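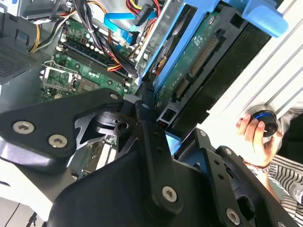 Inside an open desktop computer case.

Free repair Sunday is back at the Ovdale library

Sun 5 May

If you have an old desktop sitting under a bed or behind the coats, dig it out! The free repair afternoons at the Ovdale library start up again today after the winter break, and I went along early to watch the tables get set up (and, okay, to get first dibs on the coffee).

The idea is the same as last year. You bring in a computer that's slow or noisy or won't start, you sit down with someone who knows their way around it, and you stay while they work. You can't drop it off and go shopping. I tried that once and got a very polite phone call.

Raimo Ahonen is running the desktop table again, and he told me most of what he sees comes down to dust. "People think the machine is dying and it just can't breathe," he said. Last season the group looked at 81 computers, and plenty of those went home with nothing more than a good cleaning and a new fan. Mine was one of them – I'd been shopping for a replacement for weeks, and now I feel silly about it.

New this year is a small parts fund. The town put in $600 back in March, which covers things like fans, cables and used memory for folks who can't pay. Ľubica Hubáček is keeping the list of what's in stock, and she'd love donations of working parts, especially power supplies. Please no printers. She has asked me to say that twice, so: no printers.

There's also a table for wiping old hard drives before you recycle a computer. Tiburcio Cisneros is looking after that one. He'll ask you more than once if you've copied your photos off, and you should let him, even if you're sure. I was sure last fall, and I was wrong about a whole folder of my sister's wedding.

Laptops are welcome too, but there are only two people who take them, so expect a wait. Phones and tablets are a no for now. Bring the power cord, your password and any error message you can remember (a scribble on the back of an envelope is fine). Leave the monitor at home unless the monitor is the problem – there are spares in the meeting room.

Doors open at noon and the last machine goes on a table at 6. Parking behind the library is free on Sundays, and the side entrance by the bike racks has the ramp, so use that one if you're hauling something heavy. No sign-up needed, just take a number at the front desk.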